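How to find out whether a robot can tidy your kitchen yet

Posted 5/29/22 on the Wadstead workshop pages

Short answer: no, but it can be taught to have a go, and teaching it is a decent way to lose an evening. What follows is the test I use before letting any arm near crockery I'm fond of. It runs entirely in simulation, where breakages are free.

You will need a simulator (I use Grurnunus, which is slow but doesn't sulk), a two-fingered arm model, and one chore. Pick one. People who start with "clear the kitchen" are still writing their settings file in September.

Step 1. Choose a dull chore

Mine is taking things out of a bowl and putting them somewhere else. A toddler has this sorted before it can talk, although the "somewhere else" is often the floor. For a machine it is a nasty little job. The sides slope, the rim gets in the way, and whatever you want is usually hard up against the wall.

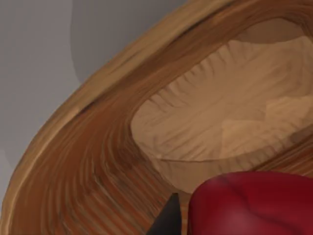 Set the approach height first. Start the fingers well clear of the rim, come down slowly, and stop before the tips meet the wood. The Villby controller will happily try to push through a solid bowl if you let it, so put a limit on the downward force and leave it there.

Step 2. Decide what counts as done

Write this down before you run anything. "Picked up" means lifted clear of the rim and held for 4 seconds. If you leave it vague you will find yourself awarding marks for effort by teatime.

Step 3. Vary things, a bit at a time

Move the object first, then swap it for a different shape, then change the lighting. Change all three together and you'll learn that it failed, which you could have guessed.

Check the wrist camera after each change. A view that suits you may be no use to the arm, particularly once pale surfaces start throwing back the light and the fingers get between the lens and the job. 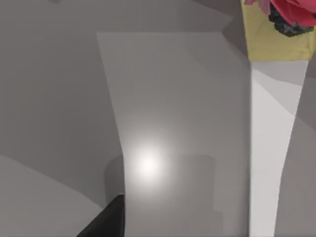
Fingers in view, with a bright highlight on the pale grey panel.

If glare is upsetting the grasp, turn down the shine on the surface and try again. Then turn it back up, I'm afraid. Real kitchens are full of shiny things and no one is going to repaint theirs to suit your software.

Step 4. Run it far too many times

I did 1044 runs with the Liang grasp planner, which is more than I have ever done of anything in my own kitchen. Let it go overnight. Save the failures with their video, and look at 9 of them properly before you touch a setting - the first couple nearly always send you off after the wrong fault.

Step 5. Time yourself

Do the same chore by hand, with a cup of tea in the other one. Put your time next to the arm's. Include resets, restarts and the bit where you went to find the manual. My own entry in that column is 2 seconds, and I wasn't trying.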